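Contents | Previous chapter | Next chapter | Glossary | Index

Chapter 8
Does the label tell you anything?

Most shoppers believe they read labels. Surveys back them up, but surveys ask people what they do, and people are generous to themselves. In the Juretis study, 193 households said they compared cookware on safety and durability before buying. Their receipts told a duller story – colour and price settled nearly every purchase.
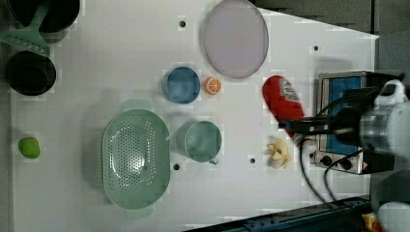 Words such as "professional", "natural" and "kitchen safe" deserve the same suspicion. Few have a fixed meaning, and a maker can often print them without testing a thing. When Sistatik asked 16 suppliers what "professional grade" meant, it got 16 answers, several of them circular.

This chapter looks at who writes these claims, who checks them and how seldom the two are different people. Keep a label from your own cupboard beside you as you read. You will need it for Activity 8.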